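From the kitchen table

Quick one this month, deadline was at noon and I'm typing with one hand and eating toast with the other.

The big table is staying. Thanks to everyone who wrote in, 21 of you wanted it kept and 6 wanted it sold, so that's settled and please stop cornering me on the stairs. Muthoni Ndung'u has offered to look after the top. She did the same for the long bench at Veremham a couple years back and it still looks good.

A few things she asked me to pass along. Wipe with the grain. Damp cloth, wrung out properly, then a dry one. No scouring pads, not even the soft side, people always flip them over. Anything hot goes on a trivet. We have trivets. They live in the drawer left of the stove, under the tea towels, and Stelios Dimitriou is bringing two more from home.

Also no bleach spray. Savvas Karamanlidis found a bottle under the sink and has taken it down to the laundry where it belongs.

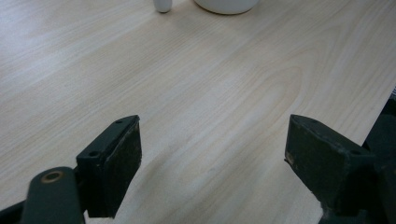

Bowls next. Plain white ones are the shared ones, use them, wash them, put them back on the low shelf. If you lift something out to make room while you cook, push it to the back of the table, not onto the windowsill. The sill slopes. We lost a good jug that way in January and I'm still finding bits of it.

Please lift the heavy stuff, don't slide it. Bare ceramic feet are the worst for scratches. Muthoni says felt dots fix this and she has a sheet of 33, so help yourself, they're in the envelope on the fridge door. Stick them on dry or they come off in teh first wash.

Oiling: she wants the table cleared by 9 p.m. the night before so it can dry out overnight. Date goes up on the door once Michalis Balaskas confirms he can move the chairs. Nothing goes on it for a full day after. No mugs, no mail, no "just for a minute." Breakfast will be in the small room that morning, bring your own spoon becuase there are never enough in there.

Old rags go in the metal tin with the lid, outside. Oily cloths can heat up on their own, so never the regular trash.

Questions to Muthoni, or leave a note in the blue folder. Soup recipe is held over to next issue, ran out of room.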